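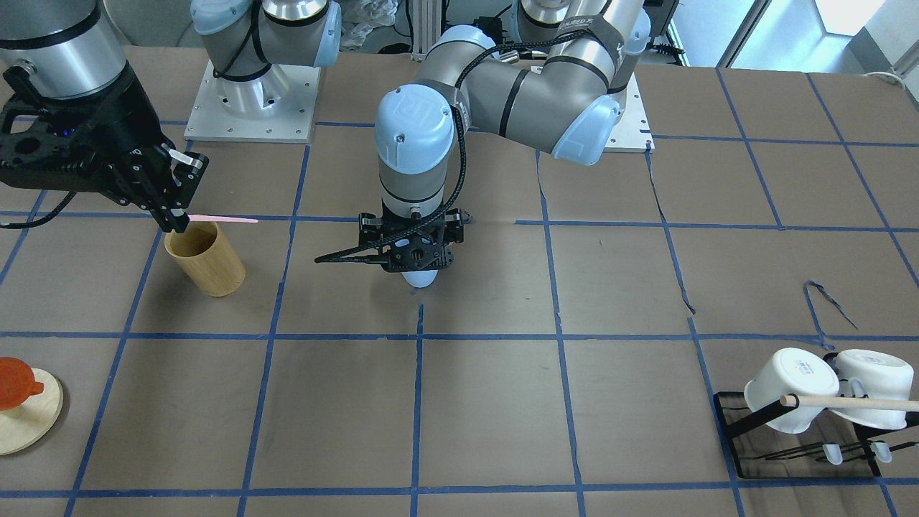
1/ OK so I've become a person with opinions about painter's tape and I need to put them somewhere, sorry in advance to everyone who follows me for bread

2/ The setup: one big table, brown kraft paper over the whole top, blue tape laid out in squares. Every cup, coaster and little stick gets a square to live in. I got the idea from a table-setting class I took in Clandville back in December and I have been insufferable about it ever since

3/ Tape is from Kemia, the hardware place by the Agbenyega bakery. I asked for blue and the guy wanted to know if it was for walls or trim. I said "cups" and he just rang me up lol

4/ Paper first, then tape!! I did it the other way on my kitchen table last year and spent 30 minutes picking blue bits off the wood with a fingernail. The paper also takes pencil marks, so you can write notes right on it and peel the whole lot up when you're done
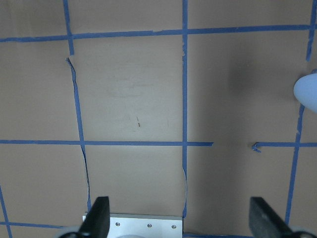
And no, my lines are not straight. I tore it all by hand, so the ends are ragged, one line goes along fine and then stops and starts again after a gap, and there's a vertical one that wanders like it had somewhere else to be. I thought about redoing it. I had a snack instead

5/ If you want it neat, stick down one end, pull the tape out long, look along it, THEN lower it. Pressing as you go is how you get the wobble (ask me how I know). Scissors would help too, mine were in the other room

6/ The wooden cup is my favorite thing on the table, light tan with a nice visible grain. It's the home for the thin pink sticks. Skinny stuff rolls all over the place if you lay it down loose, so a cup in its own square works great. Except a cup that light doesn't need much of a nudge to go over, so maybe give it some breathing room from its neighbors
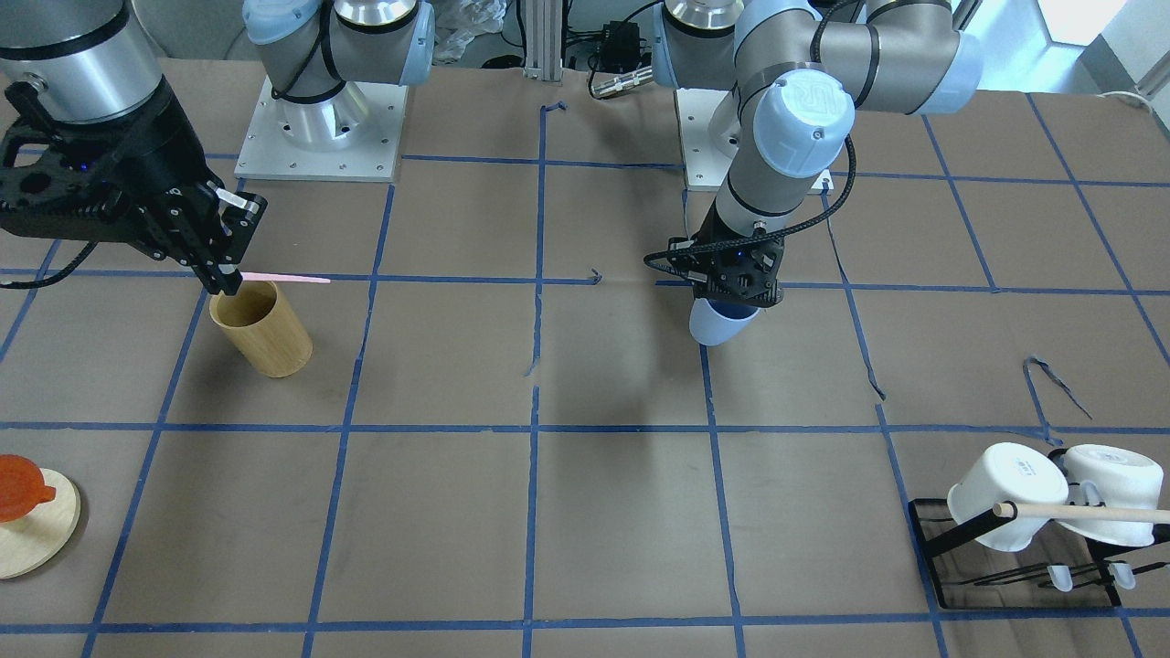 7/ Coasters! I like a round wooden one under a bright cup, the orange-red against the pale wood makes me so happy. Put them out toward a corner so the middle stays free for whatever you're fussing with

8/ Someone asked how big to make the squares. Bigger than you think! Set your widest thing down, leave a hand's width on every side and tape there. My first try had tiny squares and it looked like a board game for mice

9/ Next up is the spoon drawer. I'm going back to Kemia for more tape and possibly a ruler, will report back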